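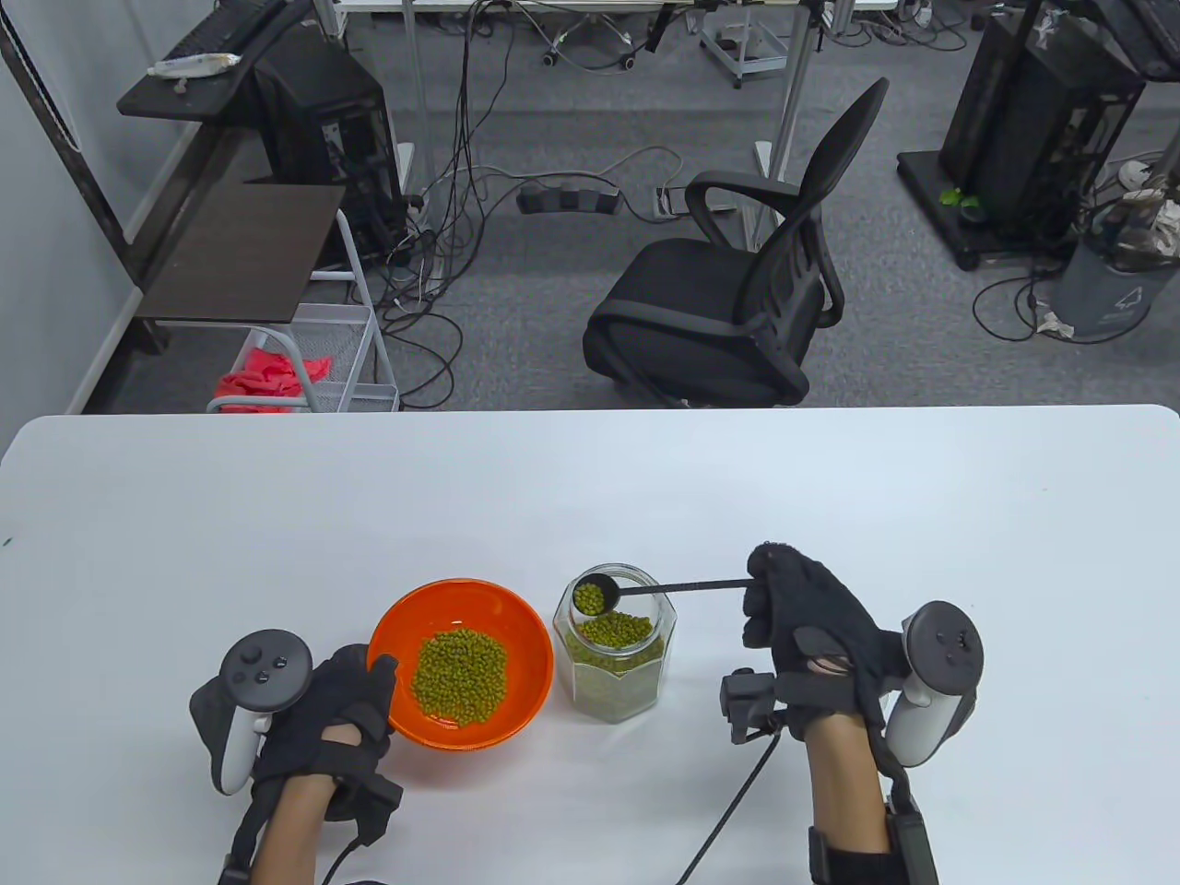
4. Why Riders Stop When They Do

I went into this part of the study pretty sure I knew the answer. I've been touring on motorcycles since college, and if you had asked me why people pull over, I'd have said gas and a sore backside, in that order. So when Nerys Rees and I sat down with the ride diaries (337 stops in all, written up by 30 riders over 6 days), I was mostly looking forward to being proved right.

I was half right. Gas came up a lot, of course, and the riders on small tanks wrote about little else on the long stretch out of Follell. But the reason people gave most often in their own words was the group. Somebody ahead had pulled in, or somebody behind had dropped out of the mirrors, or the lead rider had pointed at a roadside cafe and that was that. Quite a few riders said they weren't tired, hungry or low on fuel at all and would have kept going if they'd been alone.

Now, a diary entry is a story told after the fact, and riders like a good story (I include myself in this). Mohsin Swati read every entry a second time without seeing my labels, and where the 2 of us disagreed we went back to the rider and asked. The trouble spots were nearly always entries like "stopped to stretch, everyone else was there anyway." Is that a body stop or a group stop? We ended up letting an entry carry both labels, and I'm still not fully happy with that choice. It makes the group look a little stronger than it would under a one-label rule.

What surprised me more was how late the tired riders stopped. We had asked everyone to note when they first felt worn out, and then when they got off the bike, and the gap between those two moments was long enough to worry me. Riders in the middle of the pack waited longest. The leader can stop whenever he or she likes, and the rider at the back can slow down and let the others work it out, but the folks in between seemed to feel stuck. One of them wrote, "I didn't want to be the one who broke up the line," and you could find some version of that sentence in diary after diary.
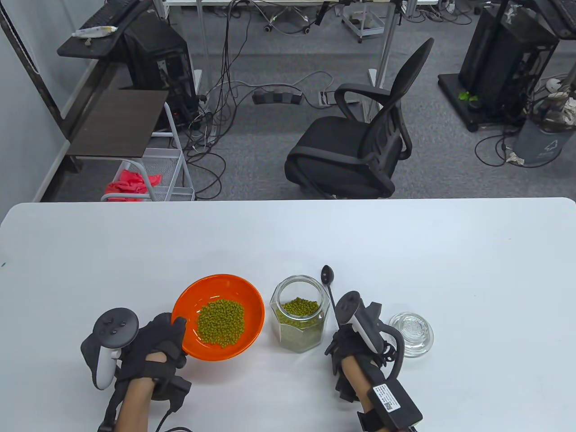
Figure 2. Black-gloved hands with an orange bowl of mung beans and a glass jar.

Heat made all of this worse. The July ride crossed the open plain before Baloch in the afternoon, and people in full leathers with the vents closed wrote shorter and crankier notes as the day went on. Nidia Betancur, who handled the interviews, kept hearing that riders drank less than they meant to, mostly to avoid asking for a bathroom stop. I laughed when she told me. Then I remembered doing the very same thing on my last trip!

The groups that had agreed on stops before setting off did look different. They rode shorter legs, and their diaries had far fewer complaints about being worn out. I'd love to tell you the plan did that, but those groups had also been riding together for years and knew each other's habits - so I can't pull the two apart with the data we have. A rider in one of them told Nidia that their plan was really just a napkin with town names on it, and that they changed it at lunch every day.

One more thing on the solo riders. We only had a handful, and all of them joined the study late, so please don't lean on their numbers too hard. They stopped more often and stayed for less time, and several mentioned taking a break simply to look at the view. I come back to them in Section 5, where Cuiping Jiang and I compare stop length with how people rated the next leg of the ride.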